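Unit 4 handout: Sorting and storing small tableware

Read this before the practical session. Bring it with you, because the checklist in the last part is what you will work from at the bench. The reading for this unit is the chapter on flatware in the course pack; the part on silver care can wait until Unit 6.

## 1. What counts as small tableware

For this course, small tableware means anything a person holds in one hand to eat, stir, cut or serve at the table. It includes knives, forks and spoons of all sizes, chopsticks, skewers, cocktail sticks, and children's utensils. It does not include ladles, tongs or carving sets, which are handled with kitchen tools in Unit 5.

The category is wide on purpose. In a hotel or a large dining hall, the flatware is bought as a pattern and every piece matches. In most other places you will work, it isn't. A small guesthouse, a family home or a church kitchen will have two or three patterns mixed together, a few pieces of plastic, and a handful of wooden sticks left over from something else. The method in this handout is written for the second kind of place.

## 2. Sort by material first

New students nearly always sort by shape. All the spoons go in one pile, all the forks in another. It looks neat and it is fine for setting a table, but it is the wrong first step for washing and storage. A wooden stick and a steel fork need different treatment, and a plastic spoon needs something else again.

Use these groups:

- **Metal.** Forks, table knives, spoons. Stainless steel and silver plate go in the same group for now, but put anything you think may be plated to one side of the pile.
- **Wood and bamboo.** Chopsticks, skewers, sticks of any kind.
- **Plastic.** Most children's pieces, picnic pieces, some serving spoons.
- **Mixed.** Any piece made of more than one material, such as a steel blade set in a wooden handle.

The mixed group is small but it causes most of the damage. Treat a mixed piece by its weakest material. A steel knife with a glued wooden handle is washed as wood.

After sorting by material, sort each group by shape. Then, inside each shape, sort by length. Three passes sounds slow. With practice, a household drawer takes 9 minutes.

## 3. Work on a surface you can see against

Clear the table, then put down a mat or a folded cloth. It protects the table from points and edges, and it stops round sticks from rolling. A plain mat is best. A printed one will do, but thin wooden pieces are easy to miss against a pale center, so run your hand lightly along the surface at the end of each pass. Do this with a flat palm and only after the knives and skewers have been moved.

Decorative objects such as planters, candlesticks and vases should be moved off the table before you begin. In a client's home you may be asked to leave them where they are. If so, start with the pieces nearest the ornament and work outward. Gilded rims scratch easily, and a fork dragged past one can leave a mark that will not come out.

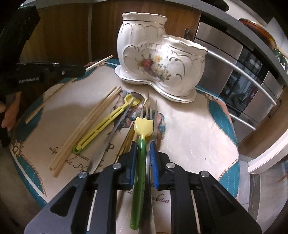

*Fig. 1. Unsorted tableware on a printed mat, with a porcelain planter left in place. Metal, wood and plastic are all present.*

Before the session, use Fig. 1 to practice the first pass on paper. Write down the group for each piece you can identify. Where you can't tell the material, write "check by hand" and leave it. A wrong guess costs more time than a blank. Note also where the wood is: the chopsticks are together, but the skewer lies apart from them. Loose sticks are the pieces most often left behind in a first pass.

## 4. Picking up

Pick up one piece at a time from the handle end. With knives, find the handle before you reach. If the handle is under something else, lift the other thing first.

Two pieces lying close together will often come up as one, most often a fork with something in front of or behind it. Put both down again and separate them on the mat. Do not shake them apart over the table.

Skewers are picked up from the middle, with the point turned away from you and from your partner. Chopsticks can be lifted as a bundle, but lay them down again and check the tips before they go in the tray. A split tip means the chopstick is discarded, and its partner is kept as a spare only if it matches others in the set.

## 5. Washing notes

**Metal.** Warm water and ordinary dish soap. Dry at once with a soft cloth. Water spots on steel are harmless but they make the next inspection harder. Do not soak anything in the mixed group.

**Wood and bamboo.** Wash quickly, rinse, and stand upright in an open jar to dry. Do not lay wood flat on a wet towel. Bamboo skewers sold for single use are thrown out after use and are never washed. If you can't tell whether a skewer has been used, treat it as used.

**Plastic.** Check for bite marks, rough edges and cracks where the handle meets the bowl. Any crack means discard. Slotted handles need a small brush, as food dries inside the slots and a sponge won't reach it. The same goes for handles with a molded shape on the end.

For the practical we use the Drakov trays and the soft brushes from the Adex kit. Other brushes are too stiff for plated pieces. Please put the brushes back wet side up.

## 6. Storage

Store by use, in the order the household reaches for things. Material groups stay together where possible, but a drawer that is correct and awkward will be undone within 2 weeks.

The layout we teach for a standard drawer, front to back:

| Section | Contents | Notes |
|---|---|---|
| Front left | Table forks | Tines all facing the same way |
| Front center | Table spoons | Nested, bowls down |
| Front right | Table knives | Blades to the left |
| Middle | Small spoons, children's pieces | Separate compartment for plastic |
| Back | Chopsticks, in pairs | Must be fully dry |

Skewers do not go in the drawer. Keep them in a closed tube or a tall box with a lid, points down. This applies to every household, with or without children.

Children's utensils are the exception to storing by length. They vary too much in handle shape to nest, so give them a shallow box of their own. If the household has a low shelf that the child can reach, ask whether they would like the box kept there.

Chopsticks that don't match can be paired by length and thickness. Roll two on a flat surface next to each other. If one wobbles, it is warped and should go.

## 7. The practical session

You will work in pairs at the long benches in the Toledo room. Each pair gets one mixed lot in a tray. The lots are not the same, so there is no use in comparing piles with the next bench.

You have 30 minutes for the following:

1. Lay the mat and tip the lot out slowly, close to the surface.
2. Remove knives and skewers to the side tray.
3. Sort by material, then shape, then length.
4. Set aside damaged pieces and write a one-line reason for each.
5. Place the sound pieces in the drawer tray using the layout in part 6.
6. Fill in the lot sheet. Both partners sign it.

Marks are given for correct grouping, for the damage notes, and for the state of the bench at the end. Speed is not marked as long as you finish in the time. A lot sheet with no "check by hand" entries is acceptable, but be ready to explain how you decided on any plated pieces.

## 8. Written work

Write 700 words on one of these:

- Sort a drawer in your own home or a friend's home using the three-pass method. Describe what you found in the mixed group and how you dealt with it.
- Compare two storage layouts for the same set of flatware. Use the Skevdale case in the course pack for one of them.

A sketch of the drawer counts as one page and does not count toward the word total. Label the sections by hand. Hand in the written work with your signed lot sheet - late lot sheets can't be marked, as the trays are emptied for the next group.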